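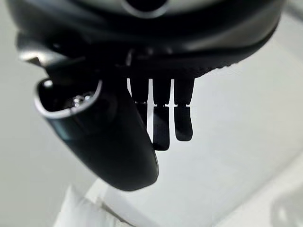 Hirnus Polsterseife, feste Gallseife für Sofa, Sessel und Kissen
Artikelnummer 2914
Inhalt: 290 g im Schraubtiegel
Nachfüllstück: 200 g
Duftrichtungen: Kashindye (warm, leicht würzig), Tranent (frisch, ein wenig nach Heu) oder ohne Duft

Lieferbar, Versand ab Lager Zaselholm

Wer ein helles Sofa hat, kennt das ja: Man kauft es mit den besten Vorsätzen, legt im ersten Monat noch brav eine Decke unter, wenn es abends Tomatensuppe gibt, und irgendwann sitzt man dann doch mit dem Kaffeebecher quer über der Armlehne und liest. Und so soll es auch sein! Ein Sofa ist zum Sitzen da, zum Liegen, zum Einschlafen beim Krimi, und wenn der Bezug davon mit der Zeit ein paar Spuren bekommt, dann kann man sich in aller Ruhe darum kümmern. Für diese Stunden haben wir unsere Polsterseife gemacht.

Angefangen haben wir mit einer ganz gewöhnlichen Gallseife am Stück, wie sie früher in jeder Waschküche lag. Die löst Fett sehr ordentlich, lässt sich aber auf einem Polster schlecht dosieren, und am Ende hat man mehr Seife im Stoff als vorher Schmutz darin war. Unsere Hirnus ist deshalb weicher gekocht und kommt im Tiegel. Mit einem feuchten Schwamm nimmt man sich eine Spur davon ab, drückt den Schwamm ein paarmal in der Hand, bis ein feiner, trockener Schaum entsteht – und nur dieser Schaum kommt auf den Bezug.
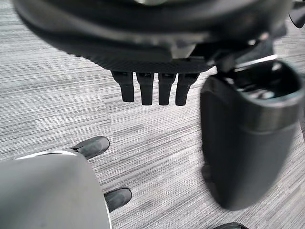
Schwarze Hand mit vier kurzen Fingern.

So wird's gemacht

Zuerst bitte gründlich absaugen, am besten mit der Polsterdüse und auch in den Ritzen. (Es ist erstaunlich, wie viele Krümel ein einziger Zweisitzer beherbergen kann, wir sprechen da aus eigener Erfahrung.) Dann an einer versteckten Stelle probieren, etwa hinten unten am Korpus, und trocknen lassen. Bleibt die Farbe, wie sie war, kann es losgehen.

Den Schaum mit kreisenden Bewegungen auftragen und immer das ganze Feld bearbeiten, also von Naht zu Naht. Wer nur den Fleck putzt, hat hinterher womöglich einen schönen sauberen Kreis auf dem Sitz und ärgert sich. 7 Minuten einwirken lassen, danach mit einem klar ausgespülten, gut ausgewrungenen Tuch nachwischen. Das Tuch lieber einmal öfter ausspülen. Zum Schluss trocknet der Bezug bei offenem Fenster, im Winter reicht normale Zimmerwärme, nur bitte nicht den Föhn draufhalten.

Bei Rotwein und Obstsaft gilt wie immer: erst tupfen, dann warten, dann Seife. Bei Kugelschreiber können wir leider wenig versprechen. Schokolade lässt man hart werden und hebt sie mit einem Löffelrücken ab, der Rest ist dann schnell erledigt.
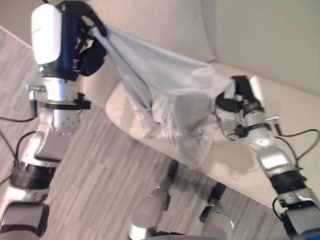

Geeignet ist die Seife für Baumwolle, Leinen, Mischgewebe, Chenille und die meisten Kunstfaserstoffe, die Wasser vertragen. Auf dem Etikett am Bezug steht dann meistens ein W oder WS. Für Seide, Wildleder, Glattleder und unbehandelte Viskose nehmen Sie sie bitte nicht, dafür ist sie zu kräftig. Bei Wolle geht es mit kühlem Wasser und wenig Druck, wir machen es selbst so, raten aber auch hier zur Probestelle.

Abnehmbare Kissenhüllen dürfen natürlich in die Maschine, wenn das Etikett es erlaubt. Reiben Sie dann die Kanten und die Stellen, an denen der Kopf anlehnt, vorher mit etwas Seife ein und lassen Sie die Hülle zusammengerollt liegen, bis das Waschwasser ohnehin einläuft. Und noch ein Wort zu Überwürfen und Wolldecken: Die nehmen einem Sofa viel ab, aber nur, wenn man sie auch mal wäscht! Eine staubige Decke reibt den Staub sonst bei jedem Hinsetzen in den Sitz hinein.

Was drin ist

Verseiftes Rapsöl und Kokosöl, Rindergalle, Wasser, Glycerin, etwas Soda. Bei Kashindye und Tranent kommt eine kleine Menge Duftöl dazu, die man beim Putzen deutlich riecht und am nächsten Tag nur noch, wenn man die Nase ins Kissen steckt. Wer empfindlich ist oder Katzen hat, die ihren Schlafplatz sehr persönlich nehmen, greift zur Sorte ohne Duft. Wegen der Galle ist die Seife nicht vegan, danach werden wir oft gefragt.

Der Tiegel hält sich geschlossen gut über den Winter und länger. Wird die Oberfläche fest oder bekommt sie einen hellen Rand, genügt ein Teelöffel warmes Wasser, kurz umrühren, fertig. Die Nachfüllstücke schneiden Sie grob in Würfel und lassen sie mit einem kleinen Schluck heißem Wasser über Nacht im Tiegel stehen.

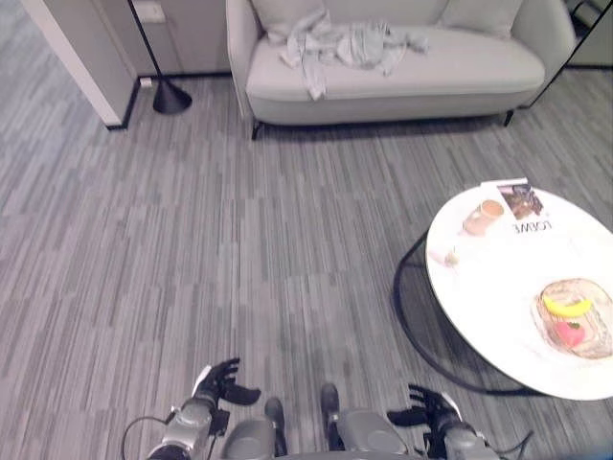

Teppiche mit kurzem Flor lassen sich übrigens genauso behandeln, nur arbeitet man dort besser mit einer weichen Bürste in Florrichtung und wischt zweimal nach. Gestreifte und gemusterte Ware bitte immer auf Farbechtheit prüfen, und zwar an jeder einzelnen Farbe. Unter den Teppich gehört beim Trocknen Luft, also eine Ecke hochlegen oder das gute Stück über das Geländer hängen, falls man eines hat und der Teppich nicht zu schwer ist.

Versand und Rückgabe

Wir packen in Zaselholm jeden Mittwoch und geben die Päckchen am selben Nachmittag auf. Im Dezember dauert es erfahrungsgemäß etwas länger, bestellen Sie Geschenke also lieber ein paar Tage früher. Ungeöffnete Tiegel nehmen wir gern zurück. Wenn Sie bei Ihrem Stoff unsicher sind, schreiben Sie uns, was auf dem Etikett steht, wir antworten gern und meistens ausführlich.

Passend dazu: Naturschwamm fein, Polsterbürste Ziegenhaar, Nachfüllstück Hirnus 200 g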